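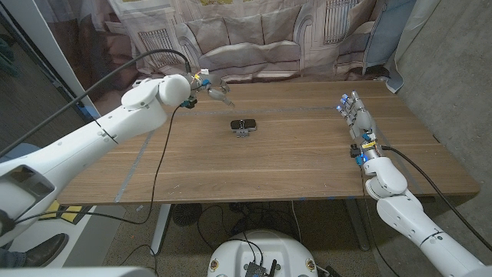 The Table in Room 59

Print this page | E-mail this page

The Office of Fixtures at Stovham received the table in January, together with a letter from the executors of the late Amândio Antunes. The letter ran to 2 paragraphs. The first gave the table to the Office. The second required that it never be left bare.

Effie Pringle, as Deputy Registrar, was instructed to give effect to the second paragraph. She read it several times. The top was light brown, with the grain running lengthwise, and she could find only small scuffs in it.

"It does not say what must be put there," she wrote to her superior, Mr. El-Sayed.

"Then any article will suffice," he replied - by return, and in green ink.

She selected a small black device from the supply cupboard and placed it near the middle, a little toward the back. The placement was entered in the register. The clerk, Zachary Arsenault, signed as witness.

On the second evening she remained after hours to complete the returns. At the far end of the corridor a door closed. When she looked up, the glossy face of the device was turned toward her chair - she had set it, she was certain, toward the wall.

She opened the register and recorded the change. Under "Reason" she wrote: pending. Then she moved her chair a little to the left, and waited.

Contact the Editors | Copyright Nillero Quarterly | Back to top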